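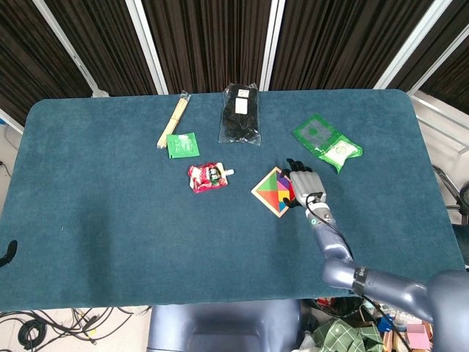 Fouzia Durrani wrote in the margin of the draft that a checklist for an open day should fit on one side of paper, and that the last one had been read in full only by the person who typed it. Noted. It's now a side and a half.

Premstead Open Day, demonstration area
Pre-opening safety check, with comments
March

1. Emergency stop within reach of the operator's chair
OK. Pressed twice, worked twice. The operator would like it recorded that the second press was mine and came without warning.

2. Second emergency stop, visitor side
OK. The cover is stiff, which I prefer to last year's, which a small boy opened with his elbow.

3. Arm speed limited to demonstration setting
OK. Set to 5 percent of maximum. The Talpur people think this is too slow to impress anyone. They are welcome to stand closer and be impressed at full speed on a day when I'm not signing for it.

4. Visitor line taped on floor, 70 inches from table edge
Comment. Tape is down, but the left end wanders. Re-lay before doors.

5. Cables secured and clear of walkways
FAIL. Black cables coiled on the floor at the left of the table. They're behind the line, I know. So is the operator, who has feet. Ties or a cover strip, please.

6. Floor around base clear of stored items
FAIL. See item 5 for tone. Spare props go in the Nundent crate with the lid on.

7. Table cloth flat, no loose edge near the arm
OK. The felt stays. It shows every piece of lint in the county, but things don't slide on it.

8. Demonstration objects light, no blades, no glass
Comment. The tangram, the drink pouch and the packets are all fine. The bundle of sticks has thin ends, so it is handled by the robot and staff only. It does not get passed along the front row "so people can feel the challenge."

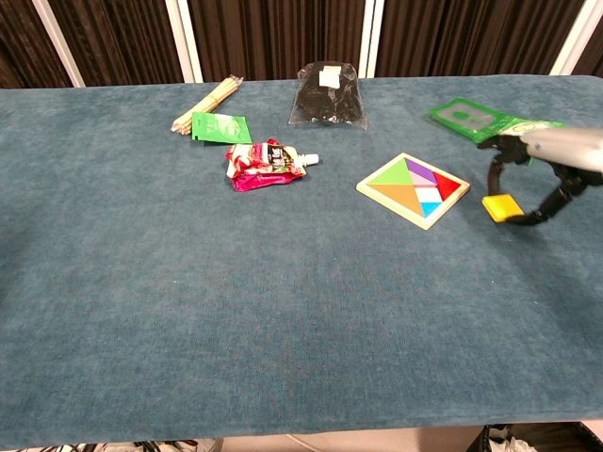
Can visitors take a turn at the controls?
Only from the second station, one at a time, with the operator holding the stop.

9. Fingertips and pads checked for wear and firmly attached
OK. Tugged each one. Repeat at midday, as the afternoon group always gets the loose one.

10. Drink pouches capped
OK. Keep it that way. Last year's cloth was retired with honors.

11. Room limit posted at door
OK. Sign says 46. Mesard has printed 1076 flyers, so somebody should be prepared to stand next to the sign and point at it.

12. Operator briefed on what to do if the arm stalls
OK. Stop, hands off, call me. "Giving it a nudge" has been removed from the script.

Result: open subject to items 4, 5 and 6. Recheck at 9:30 a.m., before the coffee goes out.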